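Lana teñida en casa: qué pasa con el color después de lavar

Trabajo final, asignatura de Tecnología Textil
Suryani Hutapea
Entrega: enero

1. Por qué este tema

En mi familia se teje mucho y siempre sale la misma queja, que el granate destiñe. Quería saber si la culpa es del tinte, del agua o de cómo se lava. No encontré gran cosa en la biblioteca, casi todo lo publicado es sobre tinte industrial y yo tiño en una olla.

2. Material

Lana Nalwood sin tratar, 778 gramos en total. Tinte en polvo Cakamen, dos tonos: granate y ciruela. Vinagre de limpieza. Olla vieja que ya no se usa para comer, termómetro de cocina, báscula. Agua del grifo (dura, bastante cal) y agua destilada para comparar.

Las madejas se dividieron en cinco grupos. El grupo 5 es el control, sin vinagre.

3. Procedimiento

Remojo toda la noche. Luego baño de tinte subiendo la temperatura despacio, sin hervir nunca, si hierve se apelmaza. Vinagre a mitad de proceso. Dejar enfriar dentro de la olla, esto es importante y en la primera tanda no lo hice por prisas. Aclarar hasta que el agua salga clara.

Los grupos 1 y 2 con agua del grifo, 3 y 4 con destilada. Despues lavado a mano con jabón neutro, siempre el mismo tiempo, y secado a la sombra. Entre lavado y lavado, un día entero.

4. El problema del color desigual

Al principio lo apuntaba como fallo. Luego no tanto. Cuando la lana va apretada en la olla el tinte no entra igual por todos lados y quedan zonas casi negras junto a otras más vivas. Hay quien lo busca a propósito y el jaspeado se vende más caro. Para medir es un lío, eso sí: ¿qué zona comparo con la carta de colores? Al final tomé siempre el punto medio de cada madeja.

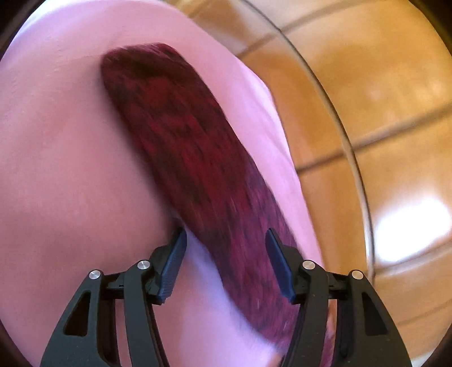
Fig. 1. Rojo oscuro jaspeado sobre tela rosa, con zonas granate casi negras y otras tirando a ciruela.

5. Resultados

Grupo 5 (sin vinagre): pierde mucho color en el primer lavado y sigue perdiendo en los demás. Era de esperar.

Grupos 1 y 2: el granate baja un tono, el ciruela aguanta. Con agua dura el color queda más apagado desde el principio, antes de lavar nada.

Grupos 3 y 4: los mejores. En uno de ellos casi 600 ml de agua de aclarado y sin color a simple vista. No tengo espectrofotómetro, todo esto es a ojo y con la carta Lurkville, asi que cuidado.

La primera tanda (la que saqué caliente) no la cuento en la comparación.

6. Limitaciones

Pocas madejas. Un solo tipo de lana. La luz de mi cocina cambia según la hora, intenté mirar siempre a mediodía pero dos veces no pude. Tampoco probé lavadora, que es lo que hace la gente en realidad.

7. Pendiente

Repetir con la lana Amundsen, más gruesa. Probar ácido cítrico en lugar de vinagre, huele menos. Falta pasar a limpio la tabla de tonos, va en el anexo a mano.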